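Weight class and attempts for a first powerlifting meet

Posted in: Strength sports, Competition
Asked by Thulani Mahlangu, February 20, 2018

I signed up for my first meet, the Halvorsen Open, and I have two things I can't settle.

First is the weight class. I weigh in the mornings a little over the limit for the class I entered. It's never more than three pounds over. The entry form says I can move up a class until the week before, but a guy at my gym (I train at Nikance) says everyone cuts water and three pounds is nothing. Weigh-in is two hours before lifting starts. I have never cut water for anything.

Second is openers. My best squat in training is 300, bench is 215, and deadlift is 385. I wanted to open close to those so I could get a total of 1000 by my third attempts. Is that a dumb goal for a first meet? I've been lifting since the September before last and I train four days a week.

I also don't know if I need to buy a singlet before the day or if they lend them out. The form only says "approved singlet."

sundar_barbell

Move up a class. With a two hour weigh-in you don't have much time to drink it back, and you will be lifting while you still feel flat. Three pounds is small for someone who has done it before, but you haven't, and you're not going to set a record at your first meet either way. Eat a normal dinner, eat breakfast, weigh in, go lift.

On openers, pick a weight you can do for three reps on a bad day. For your squat I would open at 265 or 270. Then 285, then 300 or a bit more if the second one moved well. Same idea for the other two. You have to hand in your openers at weigh-in, and at most meets you get one change before your flight starts. After a miss you can't go down in weight, so if you open too heavy and miss for depth you're stuck there. Miss all three squats and your day is over as far as a total goes.

Practice the commands. On bench you wait for "start," then "press," then "rack." I've seen more first lifts turned down for racking early than for being too heavy. Have a friend call them for you in the gym for the last few weeks. Your bench pause should be a full stop on the chest, and if you've been touching and going your 215 might be less with the pause.

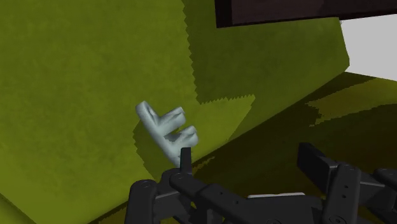 Aisling Noonan disagreed on the openers and wrote that 265 was too careful for a 300 squatter. Her view was that 275 is fine as long as the depth is there, and that a very light opener makes the jump to the third attempt feel too big. She agreed about moving up a class.

My answer to that is it depends on depth, and we can't see his squat. If he has been filming from the side and he's clearly below parallel, 275 is okay. If he isn't sure, stay lower. Total of 1000 would need personal bests on more than one lift, so I'd leave that for the second meet.

ironmike_itness

Buy the singlet. I got mine for 35 bucks and it was fine. Don't count on borrowing one. Check the federation's approved list first, they can be picky about logos. Also bring long socks for deadlift, they won't let you pull without them at most places.

At the Itness meet last year there were long waits and I ate nothing all day, bad idea. Bring rice or bagels or whatever you normally eat. Start warming up when the flight before yours is on. You need up to 15 minutes more than you think because you're sharing the racks.

Good luck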